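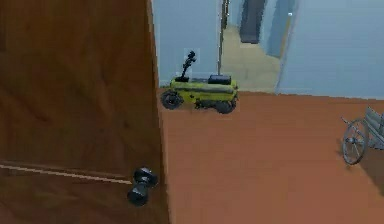

Gwynne-Verzeichnis: Tischventilatoren und Kleinmotoren aus Privatbesitz
Liesmich zur Datentabelle, Stand Juli

Inhalt

Die Tabelle verzeichnet 233 elektrische Geräte aus der Sammlung Gwynne in Sturnley: Tischventilatoren, Wandventilatoren, einzelne Motoren ohne Gehäuse und ein paar Stücke, bei denen man streiten kann, ob sie überhaupt hineingehören. Eine Zeile entspricht einem Gerät. Ersatzteile haben keine eigene Zeile, auch wenn sie im alten Karteikasten eine eigene Nummer trugen.

Wer eine Geschichte des Ventilators sucht, wird hier nicht fündig. Es handelt sich um die Abschrift einer Kartei, die ein Sammler für sich selbst geführt hat, mit allem, was das bedeutet.

Herkunft der Angaben

Die Karteikarten hat Siwan Edwards abgetippt. Prys Penry hat die Geräte danach mit der Liste in der Hand durchgesehen und Abweichungen in der Spalte "bemerkung" vermerkt. Bei 103 Geräten ließ sich das Typenschild lesen und mit der Karte vergleichen. Für den Rest gilt: Die Karte behauptet etwas, und wir geben es wieder.

Spalten

nr - laufende Nummer, neu vergeben
nr_alt - Nummer der Karteikarte, gelegentlich doppelt
art - tisch, wand, motor, sonstiges
hersteller - laut Typenschild, sonst laut Karte
jahr_karte - Baujahr nach Angabe des Sammlers
schild - ja oder nein, je nachdem, ob ein Typenschild lesbar war
spannung - in Volt, nur wenn auf dem Schild angegeben
zustand - Freitext aus der Kartei
bemerkung - Freitext von Penry

Zu den Baujahren

Die Spalte jahr_karte würde ich nicht auswerten. Auffällig viele Geräte sollen aus runden Jahren stammen, und wo das Schild eine Patentnummer trägt, ist das Patent mehrfach jünger als das angebliche Gerät. Vermutlich hat der Sammler Katalogabbildungen verglichen und sich im Zweifel für das ältere Modell entschieden. Das tun Sammler gern. Eine korrigierte Spalte gibt es nicht, denn sie wäre auch nur geraten.

Ähnlich steht es um den Hersteller Tiratus. Der Name taucht auf etlichen Karten auf, auf den Schildern aber selten. Ob Tiratus die Motoren gebaut oder nur zugekaufte Ware verkauft hat, wissen wir nicht. In älteren Fassungen dieser Datei stand "Werk Stondach" als Herstellungsort dahinter. Die Angabe ging auf eine einzige Karte mit Fragezeichen zurück und wurde gestrichen.

Zum Zustand

"Läuft" heißt in der Kartei, dass das Gerät irgendwann einmal lief. Wir haben nichts eingeschaltet. Die Isolierung alter Zuleitungen ist oft brüchig, und niemand sollte aus dieser Spalte schließen, dass man den Stecker gefahrlos in die Wand stecken kann. "Restauriert" reicht von neu lackiert bis neu gewickelt, der Sammler unterschied da nicht.

Bekannte Fehler

Umlaute in "zustand" sind teils als ae, oe und ue geschrieben, teils nicht.
Die Nummer 50 fehlt in nr_alt, die Karte war nicht im Kasten.
Nummer 200 in nr_alt ist doppelt, einmal als Wandgerät, einmal als Motor. Beide existieren.
Leere Felder bedeuten "unbekannt" und keinesfalls null.

Format

Textdatei, Semikolon als Trennzeichen, UTF-8, erste Zeile mit Spaltennamen. Tabellenprogramme machen aus manchen alten Nummern ein Datum - beim Import die Spalte nr_alt bitte als Text einlesen.

Nutzung

Die Tabelle darf frei verwendet und verändert werden, mit Nennung des Gwynne-Verzeichnisses. Wertangaben sind nicht enthalten und werden auch auf Anfrage nicht nachgereicht. Korrekturen nimmt Siwan Edwards an, am liebsten mit Foto des Typenschilds und der Nummer aus der ersten Spalte.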